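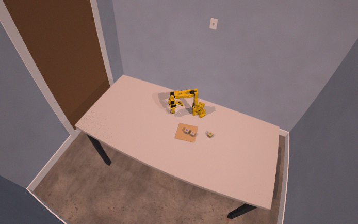

Banco de comparación de pinzas Kedix

El banco Kedix es un entorno simulado para comparar pinzas y controladores de brazos robóticos en tareas sencillas de mesa, sobre todo las de tomar cubos pequeños y colocarlos en una superficie plana. Nació en el laboratorio Lim, en Wirkau, como un modesto cuaderno de pruebas de Myung-ja Yoon, y fue creciendo con la paciencia de quienes lo usaban a diario, hasta convertirse en una herramienta compartida con el grupo de Draddale.

Historia

La primera versión admitía una sola pinza y un solo controlador, de modo que comparar, lo que se dice comparar, se comparaba bastante poco. Kianoush Mirzaei reescribió en enero la capa de control para que cualquier pinza pudiera montarse en el mismo brazo sin tocar la escena, y Hertta Harju añadió poco después el registro de contactos, que guarda la fuerza de cada dedo y el instante en que el objeto se separa de ellos. De aquella época viene también la costumbre – muy querida en la casa – de dar a cada configuración el nombre de un pueblo cercano.

Procedimiento

Cada pinza se prueba en una serie de 100 intentos por controlador, siempre con las mismas posiciones iniciales de los cubos, que se generan a partir de una semilla fija. Las pinzas de dos dedos paralelos sirven de referencia, y frente a ellas se miden las adaptativas y las de ventosa. Un intento se da por bueno cuando el cubo queda en reposo en el lugar pedido y los dedos se han retirado sin volver a rozarlo. El archivo conserva 1.048 intentos, incluidos los de calibración, que conviene apartar antes de sacar cuentas.

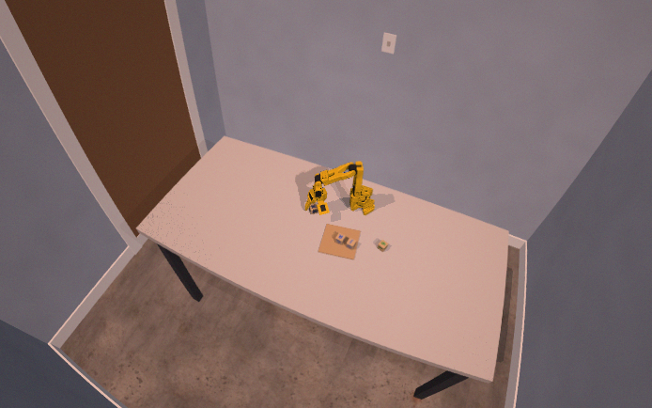 ¿Por qué se usan las mismas posiciones iniciales con todas las pinzas?

Para que las diferencias en los resultados puedan atribuirse a la pinza o al controlador. Con posiciones distintas, una pinza podría parecer mejor por haber recibido casos más fáciles.

Controladores

Se distribuyen dos: uno de posición, rápido y algo brusco al cerrar, y otro de impedancia, más lento, que cede cuando un dedo toca antes que el otro. I-seul Ha, que mantiene ambos, recomienda empezar por el segundo con objetos ligeros y no tener prisa en subir la rigidez.

Limitaciones

La fricción es uniforme en todas las caras del cubo y los dedos no se desgastan, por lo que las cifras suelen salir más amables que en un brazo físico. Ju-won Na trabaja en un modelo de contacto más detallado, todavía sin publicar.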